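Imitation policy trained on dumpling transfer does well on the first pick and badly on the last ones

Posted by Edileuza Furtado
Tags: imitation learning, action chunking, two-arm setups, evaluation

I am trying to reproduce the main result of the Gedari method on a task of our own. The task is to move dumplings out of a bamboo steamer and on to a plate, one at a time. We recorded 136 demonstrations by teleoperation, all on the same checked cloth, with the steamer lid laid to the right and the plate in front. Inputs are a head view, a wrist view and joint positions. Actions are predicted in chunks. 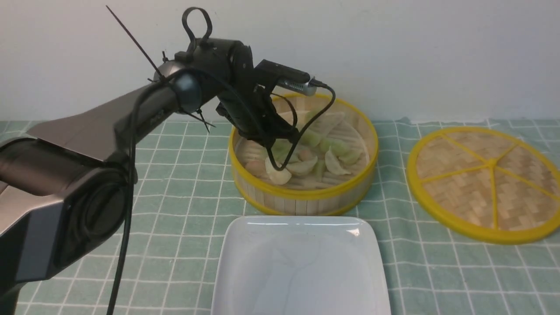
Training loss flattens early and validation loss follows it. The first pick of a trial nearly always succeeds. Later picks are much worse, and the failures are of one type: the fingers close slightly to one side of the dumpling, the arm lifts anyway and goes through the whole placing motion with nothing held. I had expected the crowded basket to be the hard case, as there is more overlap between the wrappers. The results point the other way.

Training for longer, up to 2,000 epochs, made no difference that I could measure. Neither did swapping the image encoder. My demonstrations are of unequal length and some operators stopped before the basket was cleared.

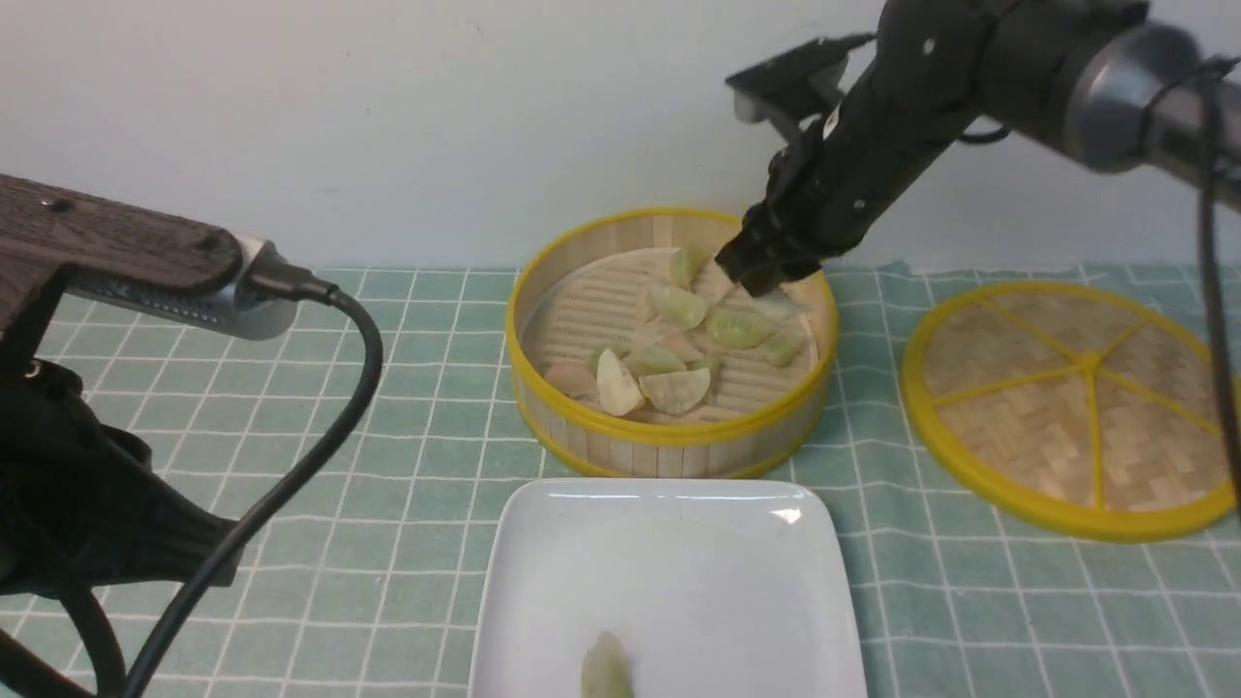
The method description says that states should be "evenly covered" but gives no procedure for this. Do I need more data, or is the data I have badly distributed? I would prefer not to record another set before October if it can be avoided.

Nélida Daza
Accepted, edited Monday

Badly distributed, I would say. Look at how many frames you have for each state of the basket. If operators stop early, every demonstration contains a first pick and only a few contain a late one. The network then learns the late picks from a small sample, and the average loss hides it because those frames carry little weight.

Three things to try, in this order.

Split each demonstration into single picks and label each segment with its position in the sequence. We did this on the Drisia set and got 586 segments, with a very uneven spread. Then sample segments evenly by position when you build a batch. No new recording is needed.

Report success per position. A single figure for the whole trial will not show whether the change helped.

Shorten the part of the chunk you execute before predicting again. If you run the whole chunk open loop, an error of a few millimetres at the start of the descent is never corrected. A full basket is forgiving, because a miss often lands on a neighbour. With two or three left there is only slatted floor to either side. 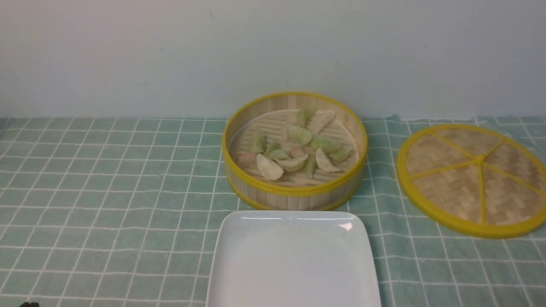
Does the starting arrangement of the dumplings need to be the same in every trial?
It should vary during training, but for evaluation use a fixed set of written-down arrangements and run every policy on all of them, otherwise the difference between two checkpoints may only be a difference in layout.

On the empty lift: this is a separate fault. The policy has no examples of a failed grasp, so after closing the gripper it continues as though the grasp had worked. Record a small number of demonstrations that begin from a miss, with the fingers closed beside a dumpling, and have the operator open, back off and try again. Keep them as their own segment class so that they do not swamp the rest.

Dwight Fehr

Check your camera calibration first. We had the same thing and it was a loose bracket.

Océane MacPherson

Nélida's answer covers the sampling. I would add one point on the views. In our runs with the Semska code the head view was enough to choose a target but too coarse for the final approach, and masking the wrist view at test time reproduced the sideways miss almost exactly. Try the same test. If success hardly changes when the wrist view is masked, the policy is not using it, and resampling alone will give you less than you hope for. 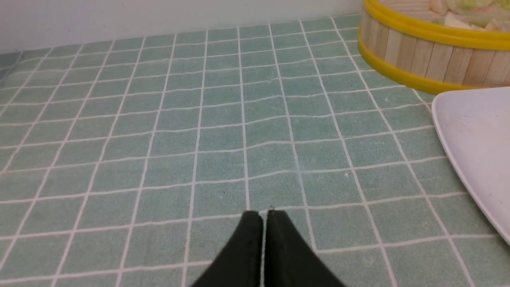
Wrist view with the gripper over open cloth, steamer at upper right.

If it does turn out to be ignored, check whether both views go through one shared encoder. Separate encoders fixed it for us — at some cost in memory. Random dropout of the head view during training is cheaper and worth trying before that. I have not tested it together with position-balanced sampling, so change one at a time.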